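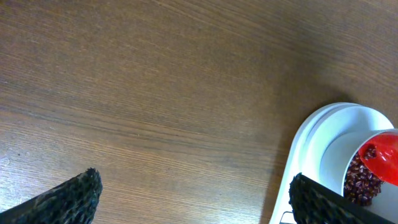 Beans, scoop and two black fingers on a brown table.

Can a robot help in my kitchen yet?

August 15, 2023

I weigh beans every week. It is not an exciting thing to tell about myself, but it explains why I care about this subject more than a normal person should. I cook a sweet red bean paste, and I cook it in a quantity which is a little too large for a family and a little too small for a business. Part of it goes to my neighbors here in Flidley, part goes to the Saturday market in Tadside, and the rest we eat ourselves. Everything begins with dry beans which must be divided into portions. I take the scoop, I look at the scale, I take two beans out, I put one back. My husband says that one bean does not matter. He is right, but my hand does it anyway.

So when people tell me that robots will soon do the housework, my first question is always the same. Can they measure beans? I do not ask about dancing or about opening a door. I ask about the small, boring work that takes away my Thursday evening.

I should say that I am not an engineer. For many years I worked in a packing hall, first at a line for dry soup and later at a line for tea, and there I learned to respect machines and also to be angry with them. The packing hall had a filling machine which could do 104 bags in the time I needed to tie my apron. It was wonderful as long as every bag was the same. When the soup changed from peas to noodles, we stopped for half a shift, and two men came with tools and bad moods. The machine did not know what a noodle was. It only knew how long to keep its little door open.

This is why I find the arms with fingers more interesting than the fast machines. An arm with fingers can, in principle, use the things I already own. It needs a scoop, a bowl and a kitchen scale, the same cheap kind with the colored buttons. I do not have to buy a special bean machine and find a place for it beside the bread machine, which I also do not use.

Let me try to explain why scooping is difficult, because I have thought about it a lot while doing it. A bean is hard and smooth and it rolls. A heap of beans is something else, it is almost like water, but water that sometimes gets stuck. You push the scoop in and the heap gives way on one side and resists on the other. You lift, and a few fall from the edge. Then comes the worst part, the pouring. If you tip the scoop slowly, nothing happens, and still nothing, and then suddenly half of them go at the same time. I have a little trick with the wrist, a kind of shaking, to let the last ones go one after another. I could not tell you how I learned it. I tried to teach it to my niece in March and we spent the evening picking beans from under the stove.
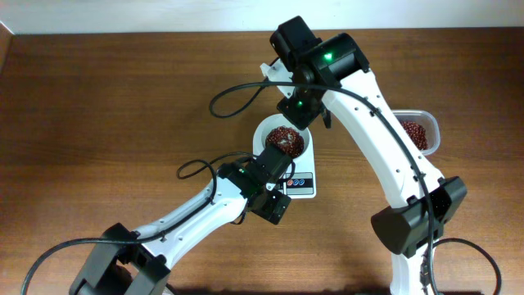 My niece is a clever girl and she has two good hands, so I am not surprised that a machine finds it hard too. What did surprise me, when I began to read about these things, is how much of the difficulty is in the parts I never think about. Holding the scoop, for example. I pick it up by the handle and it sits in my hand at the correct angle, and if it turns a little, I feel it and correct it. A gripper has two fingers that close. If the handle is thin and smooth, it can turn between them, and then the scoop points somewhere else than the robot believes. I suppose that is what the rough pads on the fingers are good for. I would like to have rough pads myself when my hands are full of flour.

Then there is the question of the second arm. I hold my bowl with the left hand when I scoop with the right, and I never decided to do this. With two robot arms somebody must decide everything. Which arm holds, which arm pours, and how do they not hit each other above the scale? A kitchen scale is small. And if an arm leans on it, or only touches the cup that stands on it, the number is not the number of the beans anymore. I do this wrong too, with my sleeve. One time I had a portion which was 18 grams too light and I could not understand it, until I saw that the bowl was leaning against the flour jar.

I asked about this in the shop where I buy my beans. It is called Rizzi and it has everything in big sacks, rice, lentils, chickpeas, four sorts of red beans. They thought about automating the filling of the small paper bags. They had an offer for a dosing machine from Golari, a local firm that makes such equipment, and the price was very high for a shop of that size. And each sort would need its own setting, and the machine would need cleaning between the sorts. In the end they bought a better scoop. I like this story, but I also think it is a story about money and not about what is possible. If the dosing machine did not care which sort it was filling, they would have bought it, or at least rented it.

So what is my answer, can machines do the chores yet? For the factory it was yes already before I was born, if the chore is always the same. For the kitchen I would say that the pieces of the work are there. A robot arm can hold a scoop above a bowl. It can tip it. A scale can tell a computer the weight much more exactly than it can tell me, with my old glasses. What I have not found is someone who leaves such a robot alone in a real kitchen, with the dishes from lunch still there and a cat, and comes back to 392 grams of beans in each bowl and no beans on the floor. Maybe it exists and I did not read the right page. If you know of it, please write to me in the comments.
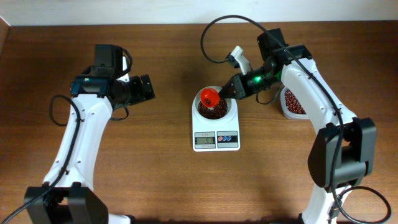
Filed under: Kitchen work, Machines

One more thing, for those who asked after the last post how I would test a robot if I got one for a month. I thought about it while washing up, and I would not begin with a difficult recipe. I would give it the dry beans, a white bowl and my scale, and ask for one portion. Then I would ask for the same portion again, but with the container almost empty, so that it must scrape the corners. This is where every scoop is bad and every person gets impatient. After that I would change the beans to lentils and say nothing.

I would also look at what it does when it pours too much. A person takes the scoop and removes a little, or uses the fingers. This going back is half of the work, and in the films that companies show I almost never see it. They show the filling and then some music.

And speed is not so important for me. If it needs an hour for what I do in ten minutes, I do not mind at all, as long as the hour is not my hour! I can sit in the garden. My washing machine is also very slow, and I have never once wished to race against it.

Next week I will finally write down the recipe for the paste, with less sugar this time - several of you complained, and after tasting the last jar again I must agree.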